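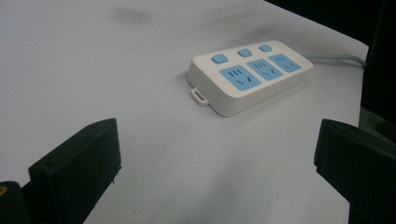
About Bellon

Bellon is an independent test group for grippers, wrist cameras and small controllers. We compare end-of-arm hardware before a buyer commits to it, and we report what we measured along with the settings we used. We do not sell hardware or take commission on it.

Most of our current work is on hand-held grippers, used singly or in pairs. An operator handles ordinary household and office items on a tabletop while cameras on the grippers record the approach. A second view is taken from head height. Test items include power strips with switches and attached cords, which combine a rigid body with a flexible part that can shift the load.
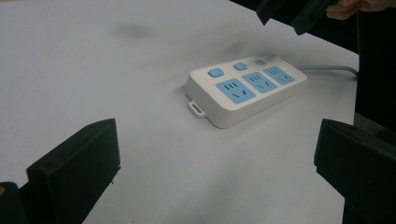 Each comparison runs up to 200 trials per finger set. Item position and angle are changed between trials according to a printed schedule – the same schedule for every product in the comparison. We log finger opening, approach angle and the result of each grasp. Trials that are stopped early stay in the log and are marked as such.

Our Gristar series covers parallel-jaw fingers. The Skarkari series covers two-handed work, where one gripper steadies an item and the other moves it. 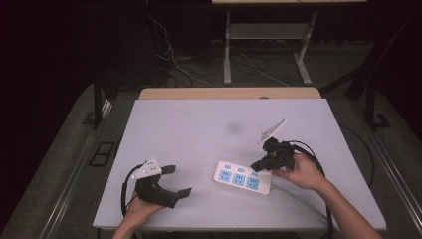
Two-handed trials take longer to set up. Both grippers have to be calibrated to the same table origin, and cable routing is checked before each block of 50. The Gristar and Skarkari logs now hold 2164 trials between them.

Reports are delivered as a PDF with the raw logs attached. Camera footage is available on request. Bench time can be booked through our Valdovinos office, which also receives sample hardware.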